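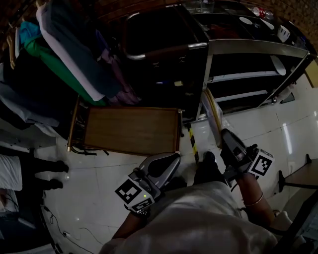 *Tray table and shelving, Hiltumstead workroom.*

**Workroom assistant, part-time - Zuklow, Hiltumstead**

We're looking for someone to help keep our workroom in order, 30 hours a week. The work is mostly folding and stacking cloths by colour, restocking the metal shelves and clearing the tray tables at the end of each shift.

You'll need to:

- be on your feet for most of the day
- lift tubs and bins from floor level
- wear closed shoes on the tiled floor
- keep walkways clear, including along the yellow and black tape

Experience in a laundry or stockroom is useful but not required. Training is paid. Pay is $33 an hour and the position runs to the end of August, with a possible extension.

Send a resume and two references to Aishwarya Fernandes, Zuklow, 58 Promus Street, Hiltumstead. Quote job number 464. Applications close 26 February 2023.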